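Hoterlow 기금 지원사업 중간 진행 보고
사업명: Lai 지역 주민 의회 방청 및 의정 기록 사업
수행 기관: Tadano 시민기록모임
보고 대상: Hoterlow 기금 지역민주주의 담당 부서
보고 기간: 사업 시작부터 10월까지

1. 보고에 앞서

지난번 보고서에 대하여 보내 주신 의견을 잘 받았습니다. 의견 중에서 두 가지, 즉 회의록 요약의 중립성 문제와 Sellus 쪽 참여가 적은 문제를 이번 보고서에서 먼저 다루겠습니다. 이 보고서는 저희 모임의 한국어 담당자가 직접 작성하였습니다. 한국어는 저의 모국어가 아니므로 표현이 어색한 곳이 있으면 알려 주시기 바랍니다. 내용에 관한 책임은 모임 전체에 있습니다.

2. 사업의 현재 상태

Lai 지역 의회의 본회의와 상임위원회 회의를 주민이 방청하고, 그 내용을 쉬운 말로 요약하여 배포하는 것이 이 사업의 중심입니다. 보고 기간 동안 방청 교육을 마친 주민은 101명입니다. 신청서에 적은 목표는 200명이었으므로 목표의 절반을 조금 넘었습니다. 교육을 받은 분들이 모두 방청을 계속하는 것은 아닙니다. 교육만 받고 한 번도 의회에 가지 않은 분도 계십니다. 앞으로는 교육 수료자와 실제 방청자를 나누어서 기록하겠습니다.

요약 소식지는 여섯 번 발행하였고, 매번 2000부를 인쇄하였습니다. 배포 장소는 시장 입구, 버스 정류장 옆 안내대, 도서관, 그리고 Sellus 면사무소입니다. 네 번째 호는 인쇄소에서 면 순서가 바뀌어 다시 찍었습니다. 다시 찍은 비용은 인쇄소가 부담하였습니다.
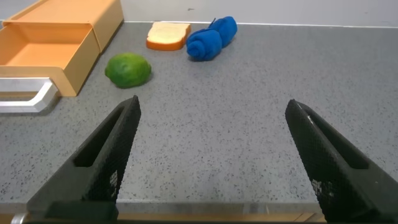
소식지에서 독자의 반응이 가장 많았던 글은 도로 보수 예산에 관한 글이었습니다. 의원들의 발언을 찬성과 반대로 나누지 않고 발언 순서대로 실었는데, 읽기에 길다는 의견과 믿을 수 있다는 의견이 함께 들어왔습니다. 다음 호에서는 발언 순서를 지키고, 글의 앞에 안건의 배경을 다섯 줄 안으로 적을 계획입니다.

3. 회의록 요약의 중립성에 대하여

기금에서 지적하신 것은 세 번째 호의 표현입니다. 그 호에서 저희는 한 정당의 지역 조직이 낸 성명을 소개하면서 "무리한 주장"이라는 말을 썼습니다. 이 표현은 회의록에도 성명에도 없는 말이고, 작성자의 판단이었습니다. 해당 조직이 편집부에 항의 서한을 보냈으며, 저희는 다음 호 첫 면에 정정문을 실었습니다. 정정문은 편집부에서 두 번 검토한 뒤에 실었습니다.

그 후에 다음과 같은 규칙을 만들었습니다.

발언을 인용할 때에는 회의록의 쪽 번호를 함께 적는다.
성명이나 보도 자료를 소개할 때에는 발표한 단체의 이름과 서명한 직책을 적는다.
서명이 없는 성명은 단체에 확인을 받은 뒤에만 싣는다.
형용사는 인용문 안에 있을 때에만 쓴다.

네 번째 규칙은 지키기가 쉽지 않습니다. 예를 들면 "긴 토론"이라는 말도 쓸 수 없는지에 대해서 편집 회의에서 오래 이야기하였습니다. 지금은 시간을 적는 것으로 합의하였습니다. 토론이 오후 2시에 시작하여 오후 5시에 끝났다고 쓰면 됩니다.

정정문을 실은 뒤에 같은 정당의 다른 파벌에서도 연락이 왔습니다. 정정문이 한쪽 편을 든 것처럼 보인다는 내용이었습니다. 저희는 두 조직 중에서 어느 쪽이 정당의 공식 지역 조직인지 판단할 권한이 없습니다. 그러므로 두 조직을 각각 스스로 쓰는 이름으로 부르기로 하였고, 이 결정을 양쪽에 서면으로 알렸습니다. 한쪽에서는 받았다는 답이 왔고, 다른 쪽에서는 아직 답이 없습니다.

4. Sellus 쪽의 참여

Sellus에서 의회까지 가는 버스는 하루에 세 번뿐입니다. 위원회가 늦게 끝나면 방청한 주민이 돌아갈 차가 없습니다. 처음에는 교통비를 드리면 된다고 생각하였으나, 버스가 없는 시간에는 교통비가 도움이 되지 않았습니다. 지난달부터 Sellus 주민끼리 차를 함께 타도록 연락표를 만들었고, 운전하는 분에게 연료비를 드리고 있습니다. 이 비용은 교통비 항목 안에서 지출하였으므로 예산 변경은 없습니다.

또한 목요일 저녁에 Tadano 사무소에서 회의 영상을 같이 보는 모임을 시작하였습니다. 의회에 갈 수 없는 분들도 참여할 수 있습니다. 영상의 음질이 나빠서 발언자를 알기 어려운 때가 있습니다. 의회 사무국에 발언자 이름을 화면에 표시해 달라고 요청하였으며, 사무국은 다음 회기 전에 검토하겠다고 답하였습니다.
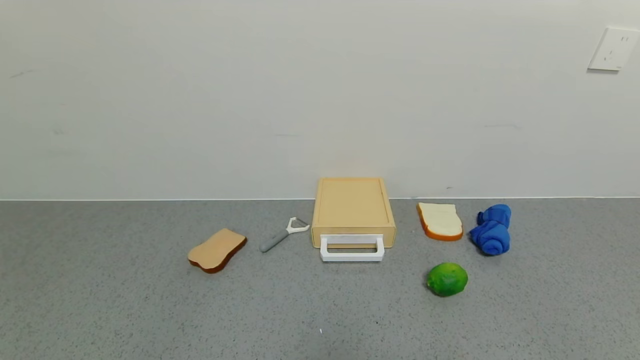

Tadano 사무소 내부. 벽의 콘센트와 회색 반점 무늬 상판.

영상 모임에 오시는 분들은 주로 농사일을 마치고 오십니다. 시작 시간을 저녁 7시로 정하였다가 7시 30분으로 바꾸었습니다. 수확철에는 더 늦추어 달라는 요청이 있었지만, 그렇게 하면 먼 곳에서 오시는 분들이 불편하기 때문에 바꾸지 않았습니다.

5. 의회와의 관계

의회 사무국은 방청 신청을 전화로만 받다가 이제는 서면으로도 받습니다. 방청석은 넓어지지 않았습니다. 예산 심의 기간에는 정당 관계자들이 먼저 자리를 잡아서 저희 방청자가 복도에서 기다린 일이 두 번 있었습니다. 의장실에 보낸 공문에서 주민용 자리를 미리 정해 줄 것을 부탁하였습니다. 의장실의 회신은 아직 없으며, 회신이 오면 사본을 기금에 보내 드리겠습니다.

재정 관련 소위원회는 여전히 비공개입니다. 비공개의 근거 조항을 문의하였고, 사무국은 의회 규칙을 보내 주었습니다. 저희가 읽은 바로는 그 규칙은 인사에 관한 안건만 비공개로 정하고 있습니다. 이 해석이 맞는지 법률 상담을 신청해 두었습니다.

6. 예산 집행

인쇄비는 계획대로 집행하고 있습니다. 교육비는 수료자가 목표보다 적어서 남아 있습니다. 남은 교육비의 일부를 영상 모임의 장비 대여비로 옮기고 싶습니다. 항목 사이의 이동이므로 기금의 승인이 필요한 것으로 알고 있습니다. 승인 신청서는 이 보고서와 따로 제출하겠습니다. 승인 전에는 지출하지 않겠습니다.

번역비는 아직 사용하지 않았습니다. 소식지를 다른 언어로도 내는 일은 편집 규칙이 안정된 다음에 시작하려고 합니다.

7. 다음 기간의 계획

방청 교육은 Lai 읍내에서 두 번, Sellus에서 두 번 열겠습니다. Sellus의 교육은 면사무소 회의실을 빌려서 하고, 시간은 버스 시간에 맞추겠습니다. 소식지 다음 호에는 의원별 출석 현황을 싣겠습니다. 출석 현황은 인쇄 전에 의회 사무국에 보내서 숫자가 맞는지 확인을 받겠습니다. 다만 확인은 숫자에 관한 것이며, 기사의 내용은 미리 보여 드리지 않을 것입니다.

기금에서 정해 주실 사항은 두 가지입니다. 교육비 항목 이동의 승인 여부와, 출석 현황을 기금의 이름이 들어간 소식지에 싣는 것에 대한 의견입니다. 소식지 원고의 마감이 있으므로 두 번째 사항은 먼저 회신해 주시면 감사하겠습니다.

Tadano 시민기록모임 드림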